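Perla Rosales
Thread: the rules we use at our two-arm table
Thursday, 1/14

Many people asked me for our written rules for working at a table with two robot arms. They are not a standard, they are house rules. But we wrote them with the standards open on the desk, so I share them part by part.

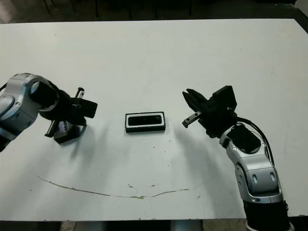
2/14 Rule one: one object, and a clear space on both sides of it

When we test a new handover, only one object lies between the grippers. No second part, no pen, no coffee cup, no tool which "will be needed in a minute". If both arms can reach a thing, we must treat it as a thing both arms will try to reach.

The object goes down on its broad side. Standing on its edge comes later, when the flat version is signed.

3/14 Rule two: the shared zone belongs to one arm at a time

In our cell the middle of the table is a shared zone. An arm must ask for it, receive it, and give it back. The program for the second arm waits outside until the zone is free.

I have seen programs where this was solved with a delay. Please do not do this. A delay is only a hope that the other arm is finished. When somebody changes the speed, the hope is gone and the delay is still there.

4/14 In a handover, of course, both grippers must be in the zone together. For this we have a separate mode with lower speed and lower force limits, and it has its own page in the log. The programmer is not allowed to enter this mode alone. A second person reads the limits aloud from the screen and the first one confirms.

It feels a bit silly the first week. After that you do not notice it.

5/14 Rule three: cables

Before the first motion of the day, somebody moves each wrist by hand through its range and watches the cable. Not the gripper, the cable. It must have a loop which is long enough for the furthest turn and short enough that it cannot catch on the other arm.

A cable which was fine yesterday can be wrong today if a gripper was changed in the evening. So we do the check every morning, also when "nothing was touched".

6/14 My colleagues at Wallner tie the loop with soft straps at two places and mark the strap position with paint. If the strap has moved, the paint shows it. We copied this in June and I recommend it. Hard plastic ties we do not allow any more on moving parts.

7/14 Rule four: the table is part of the cell

Some teams write long pages about the arms and not one line about the table. Our risk assessment has a table section: how it is fixed, what it is made of, how it is cleaned, who may drill into it.

Marks and scratches are permitted. A table which is used will have them. What we ask is that a new mark gets a line in the log with the name of the task that was running. A scratch in the shape of an arc is often a finger which was programmed too low, and it is good to know which one.

8/14 For cleaning: arms in the parked position, power to the drives off, key in your pocket. Your own pocket, not on the hook. Wipe from the far side towards you, so you do not lean over what you have just cleaned.

Dark specks on a pale surface also matter if you use a camera to find parts. We had 23 false detections in one night on the Mirisico job and every one was dirt. The software was blamed for a whole day before someone took a cloth.

9/14 Rule five: lighting is written down

Even light, the same lamps, the same height. Shadows from the arms cannot be avoided, but they should be soft and they should be the same from one day to the next. If a lamp is replaced with another type, the vision tests are repeated. I know this is boring. It takes 6 minutes with our script.

10/14 Rule six: who stands where

During automatic motion no person is within reach of an arm, also not "only with one hand". Chairs and other furniture stay behind the marked line. I insist on chairs because they move by themselves, in the sense that everybody moves one and no one remembers it.

The person with the stop button has no other job. No typing, no telephone.

11/14 Rule seven: stopping is never criticised

We record each manual stop. Last year it was 488 in our lab, and I was asked in a meeting if this number is not too high. My answer was that I would worry much more about a small number. People who are afraid to press will press late.

We look at the stops every month to learn from them. The name of the person is not in the table, only the task and the reason.

12/14 A few questions which came by message, answered together:

Do you use these rules for small arms also? Yes. Small arms pinch fingers too, and people respect them less.

Do you need a fence? This depends on your risk assessment, and I cannot do it for you from here. Please ask a qualified person who can come and see your cell.

Is the Grekik checklist enough alone? It is a good start for single arms. It says very little about shared zones, so we added 2 pages of our own.

13/14 What I am still not happy with: the change of gripper fingers. Our rule says that after every change the reach and the finger length are measured again and entered in both programs. In practice the second program is sometimes forgotten, because the finger was changed only on one arm. But the other arm must also know how long its neighbour is!

Clalo has a shared settings file for this. We will try it next month, and I will write how it went.

14/14 If you have house rules of your own, please send them to me, also if they are only half a page and in another language. I am most interested in handover modes and in how you train new people for the stop button. I read everything, but I answer slowly during the week.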